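Okgate Shallow Wood Tray

Item 317
Sold singly or in a pack of 2
Ships from our Standport warehouse

The Okgate tray is a low, open tray for the top of a desk, counter or workbench. It is meant for small parts and for the kind of work where pieces get laid out, sorted and picked up again: pegs, dowels, beads, buttons, screws, game pieces, sewing notions. It has no dividers, no handles and no lid.

We have carried it since the Ocampo line was dropped. It is a little wider than the old Ocampo tray and the lip is lower, so if you are matching trays you already own, check the size of both before you order. The two will sit side by side but they will not stack.

What it is for

Most of our orders come from classrooms, craft rooms and repair benches. The low lip keeps round pieces from rolling onto the floor when the tray gets bumped, but it is low enough that you can slide a flat piece up and over it with one finger. People who have used deep trays or box lids for the same job usually notice this first. You don't have to reach down into a corner to get hold of something thin.

It also works as a plain work surface. A tray this shallow can hold a puzzle in progress or a half-glued model, and you can move the whole thing to a shelf at the end of the day. Carry it with both hands, level. It is not a serving tray and we don't recommend it for hot dishes or full cups.

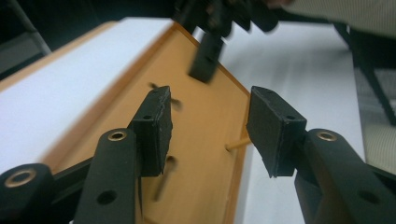
Unai Soler wrote to us that the lip is just right for pegs but he would like a version with one open side, so he could tip a full load straight into a jar. He has been using a folded sheet of card as a chute in the meantime.

We have asked the workshop about an open-sided version. The answer for now is no, as the lip helps keep the board flat and the workshop did not want to leave one edge off. If that changes we will list it as a separate item. The card chute does work, and a wide funnel works too if the jar has a narrow neck.

Surface and finish

The inside is smooth, with a faint grain and an orange-tan color. A thin, darker border runs along the edge. Color varies from tray to tray - we don't sort them by shade, so two trays in the same pack may not match. If you need a close match for a display, put a note on the order and we will do what we can from the stock on hand.

Light-colored pieces are easy enough to see on it in daylight. Under a warm lamp, pale wood on this finish can be harder to pick out, and some customers lay a sheet of dark felt inside. Cut the felt a little small so it lies flat against the lip. Don't glue it down, as the glue will mark the finish and we can't take the tray back after that.

Care

Wipe with a damp cloth and dry it right away. Do not soak it or put it in a dishwasher. Dried white glue will usually lift with a plastic scraper. Don't use a metal one. Sawdust and bits of thread collect in the angle where the base meets the lip, and a dry paintbrush gets them out faster than a cloth.

Store it flat. A tray left leaning against a wall for a whole summer may bow slightly. If yours has, lay it face down on a level table with some books on it and give it a few days.

On the table

The underside is bare. It sits well on most painted or coated tabletops but will slide if you push against it. For work where you press down or pull at an angle, put a piece of shelf liner underneath. We sell liner by the roll (see Sorolstead Grip Liner) but any kind will do.

Ordering

Single trays and packs of 2 are normally in stock. Schools and workshops ordering 40 or more get the bulk price, which shows in the cart once the quantity is entered. For orders of 200 or more, please write first, as these are made to order and do not ship from the shelf. The next large run is planned for October.

Pegs, pieces and felt are not included.

Returns

Unused trays can come back in the original wrap. If a tray arrives with a split lip or a warped base, send us a photo of the damage and of the outer box, and keep the packing until you hear from us. Small dark flecks in the grain are part of the wood - we don't treat them as a fault.

Related items: Sorolstead Grip Liner, Okgate Peg Jar, Okgate Deep Tray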